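Cahier d'atelier — mai
Évaluation du kit de préhension manuelle Kurnora (prêt Tronier)

9 h 40. Kit sorti de la caisse. Deux pinces à main, chargeurs, une clé avec le logiciel d'enregistrement, notice en anglais seulement. Le devis Tronier est au dossier : prêt gratuit 49 jours, ensuite achat ou retour. Drenholm nous proposait plus court, avec caution. Willems n'a toujours pas répondu.

Appairage du premier coup sur le portable de Béla. Le second portable ne voit qu'une pince sur deux, même après redémarrage. À reprendre avec un autre câble avant d'accuser le logiciel.

10 h 30. Calibration. La procédure demande de tenir les deux pinces face à face, mâchoires fermées, puis d'ouvrir en grand. Neuf passes à faire, et il faut recommencer la série si l'une échoue. Fait deux fois, résultat stable. La notice donne l'étape d'ouverture avant celle de fermeture, c'est l'inverse qui marche.

11 h. Pliage de textile, tâche choisie par Béla Simon. Objectif du lot : 200 essais. Arrêté à 108 pour la pause, le reste cet après-midi. Consignes pour ceux qui prennent la suite :
- reposer le tissu bleu en vrac entre deux essais, ne pas le préplier ;
- une seule personne par série, noter ses initiales ;
- vérifier les voyants avant de lancer l'enregistrement.

Poste de pliage, tissu bleu sur le drap vert :

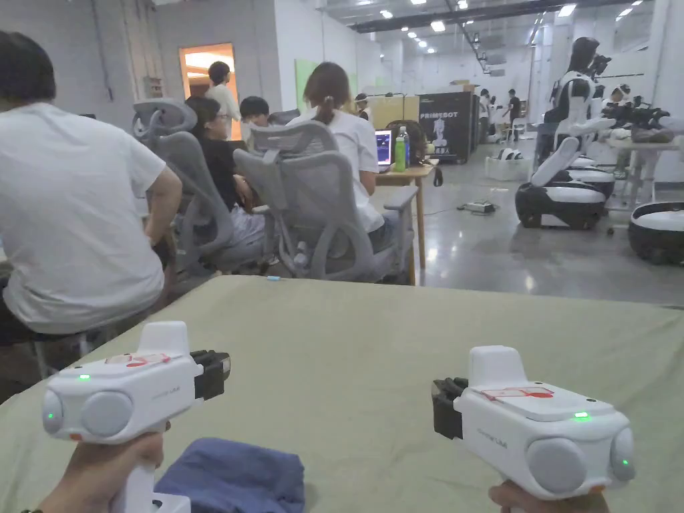
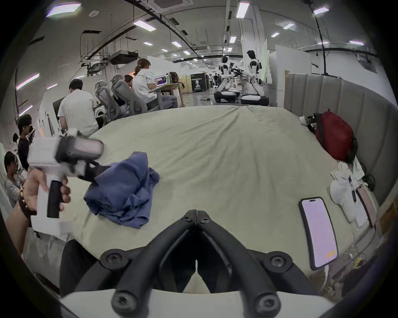

Remarques sur la prise en main

Poignée correcte, poids supportable pendant une demi-heure, ensuite le poignet fatigue (surtout le gauche chez moi). Les mâchoires pincent bien un bord épais mais glissent sur une seule épaisseur. Demander à Tronier s'ils ont des patins plus souples — leur catalogue en mentionne, sans référence ni prix.

Le logiciel coupe l'enregistrement quand on le met en arrière-plan. Deux essais perdus comme ça, retirés du compte.

À faire
- relancer Willems pour une offre comparable
- tester l'autre câble sur le second portable
- finir le lot, puis copier les données sur le serveur
- Béla : avis écrit sur l'achat avant la fin du prêt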